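Para el proyecto de turismo de la asignatura, Omolara Ugwu y yo nos propusimos pasar una escapada en Nindau con 80 euros por cabeza, tren incluido. ¡Y casi lo clavamos!

## Cómo lo hicimos

- **Dormir:** el albergue Grimoneck, en habitación compartida (roncaban dos, pero bueno, barato era). Fuimos en febrero y eso ayudó un montón.
- **Moverse:** todo a pie, salvo el autobús al mirador, que nos salvó de subir 900 metros de cuesta con la mochila.
- **Comer:** aquí nos pasamos 10 euros, lo confieso. La cena en Đào fue culpa mía, ¡yo quería sopa! El resto fue mercado, pan y fruta.
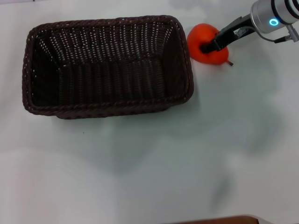 ## Qué cambiaríamos

Cường Cao, nuestro tutor, nos preguntó por qué no apuntamos los gastos cada noche, y tiene razón: el café de Kemolia lo reconstruimos de memoria. La próxima vez, libreta desde el primer día y los billetes comprados antes.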